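Toy library in Clullton adds play kitchen sets for September

CLULLTON - Families who borrow from the Clullton toy library will have a new shelf to choose from this month. The library has put together 13 play kitchen sets, packed in cloth bags and ready to go home for up to three weeks at a time.

The sets were paid for with money left over from the spring book and toy sale, along with a donation from Sisik, the housewares shop on the main street. They are meant for children age 2 and up.

Aarti Nishad, who runs the library, said play food has been the most requested item at the front desk for two years. Until now the library had a single set, and the waiting list for it at one point reached 48 families.

"People would put their name down in the fall and get the call in the spring," Nishad said. "By then the kid is into trains."

The bags are not all the same. Some lean toward baking, others toward breakfast or a picnic, and most mix play fruit with cups, plates and a few things for pretend cooking. A card tied to each bag lists what should come back in it.
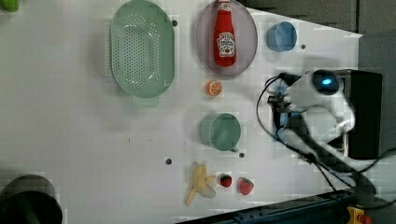 Borrowing is free for members. Membership costs $6 a month, and the library waives the fee for families who ask. Missing pieces are not charged for, though Nishad would like to hear about them so the card can be changed before the bag goes out again.

Vilém Vrabec borrowed one of the first bags for his twin daughters, who are 3. He said the fruit went straight into a doll stroller and has been served at every meal since. "I have been handed a lot of strawberries," he said. "I was told they cost 80 dollars each."

All returned pieces are washed in warm soapy water and left on racks overnight, so a bag handed in one afternoon is usually back on the shelf by noon the next day. Parents are asked to wipe off anything sticky first.

The library is in the Utero Building, on the ground floor next to the post office. It opens at 10 a.m., and the kitchen bags are on the low shelf to the left of the desk - puzzles have moved to the back room to make space. Bags can be reserved by phone or in person, one per household at a time.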